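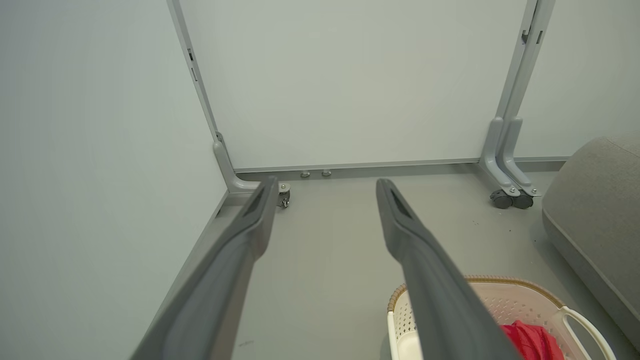
Flaltville, April

I've kept the scorebook for our basketball team for a fair few seasons now, and the thing I get asked most is how to do it without falling behind by the second quarter. So here's my way. It isn't the official way, but the Tusley away crowd have borrowed it, and they're fussy.

## Before tip-off

Get there 31 minutes early if you can (half an hour never quite does it for me, I always need to find a pen). Write both line-ups in shirt number order, smallest at the top. Not the starters first! You'll be hunting for number 34 all evening otherwise. Put a small dot next to the five who start.

## During play

1. Write the shirt number first, then the points. A "2" or "3" for a basket, a small circle for a free throw, and fill the circle in if it drops.
2. Keep the running score down the side and cross off each total as you reach it. My sheets go up to 80, which was plenty until we played Jalum.
3. Fouls go in straight away, even if you miss a basket doing it. You can ask the other table about a basket. An argument over whether someone is on 4 fouls or 5 is much worse.
4. Call the score across to the timekeeper at every dead ball - quietly, they're concentrating too.

!
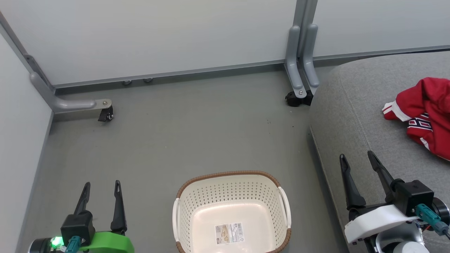
*Flaltville, home end of the season*

## At the breaks

Draw a thick line under each quarter and add up both columns separately. If the players' points don't match the running score, nine times out of ten it's a three you've put down as a two. Check those before anything else.

## Afterwards

Get the referee to sign before they've got their coat on. I type mine up on Monday evening, while I can still read my own writing, and send a copy to whoever we played. Hedegaard like theirs with the quarter scores at the top, so I do that for everyone now.

If you use a different mark for offensive fouls, let me know. Mine looks far too much like a 6.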